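Reading Celebrity News, Week 4: The Baby Announcement
Handout for the evening group. Tutor: Anahera Partington
March 8, 2024

Welcome back! Tonight we get to my favourite kind of story in the whole of entertainment news, the baby announcement. It looks so simple (a couple, a name, a sweet photo) and yet there's masses going on in how it's written, and once you start spotting it you won't be able to stop.

Our main text is the Waaka and Tondik story from the reality series Lundov. You should have the printout from last week. It runs to 761 words, and only 78 of them are about the baby! Do have a go at marking these up yourself before we compare.

Where the rest of the words go

Most of the piece is back story: how the pair met on the show, the break-up in series two, the wedding special. Readers who have never watched Lundov need it, and fans love going over it again. Look out for the phrase "close to the couple". It comes up twice and no name is given either time. 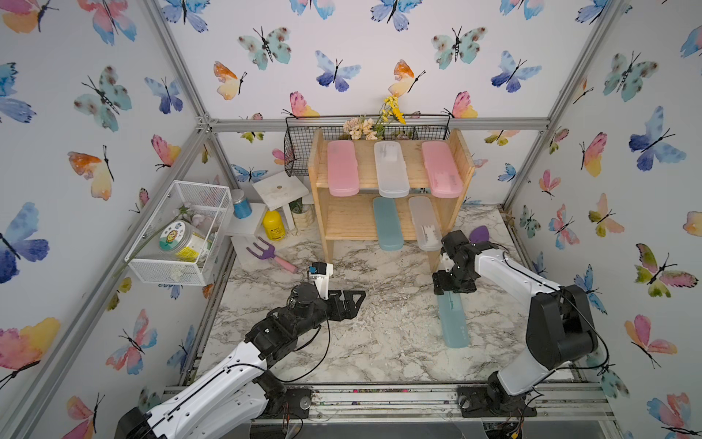 Butterfly-print wallpaper and a pale pine shelf.

Who speaks first

Waaka posted the news herself, and the gossip site Alance had a story up 20 minutes later. Compare the two openings. Hers begins with the baby's name. Theirs begins with hers, then his, then the show, and the baby turns up in the third sentence. I think that's a brilliant little lesson in what a headline writer believes people are searching for.

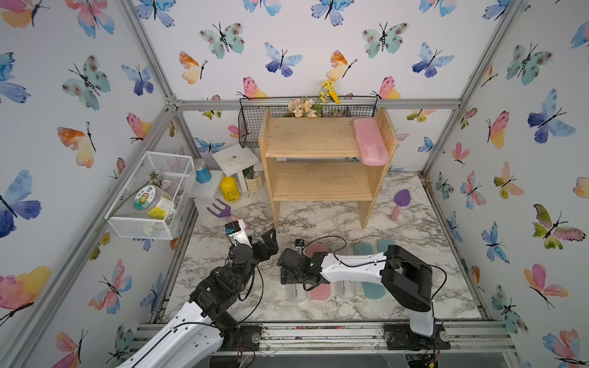
The comments are worth your time too. There were 2116 under the post when I saved it, and a lovely long argument about the middle name takes up a good chunk of the first page. Please read at least that bit, it's great fun, and notice how often people write "we" when they mean fans of the show.

Words to know

Exclusive: the outlet says it had the story first.
Source: the person the facts came from, named or not.
Follow-up: a later story built on the first one, such as "Are they planning a second?"

For next week

Find one follow-up to any baby story and underline every fact that wasn't in the original announcement. Bring a pencil and something to read aloud from!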